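Budget for wrist grippers, 2 person setup – what am I forgetting?
Posted in Equipment & Planning

Sipho Ngcobo
Need to send numbers by Friday. Plan is folding data, mostly blankets and other soft stuff, two people working at once so two pairs of the handheld grippers. Got 1515 for everything except the arms. Spare fingers? Extra cables? Never bought this kind of thing before.

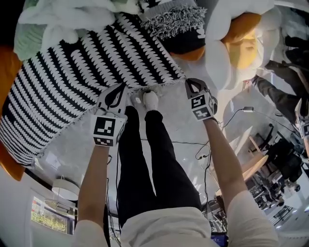
Also can't decide if I pay for a second set of printed markers now or wait til July. Thanks in advance

Elmarie Sithole
Markers now. They're cheap, they scuff, and re-calibrating eats a whole morning. Put 60 down for those and 25 for spare fingertips. Then cables – get longer than you think, plus something to keep them off the floor. We left that line out and had to go back and ask for more money, not fun. Keep over 16 percent unspent if they let you.

Karabo Adams
just get the Roltitz kit, comes with evrything

Elmarie Sithole
Ours didn't have wrist straps in the box. Check the packing list frist.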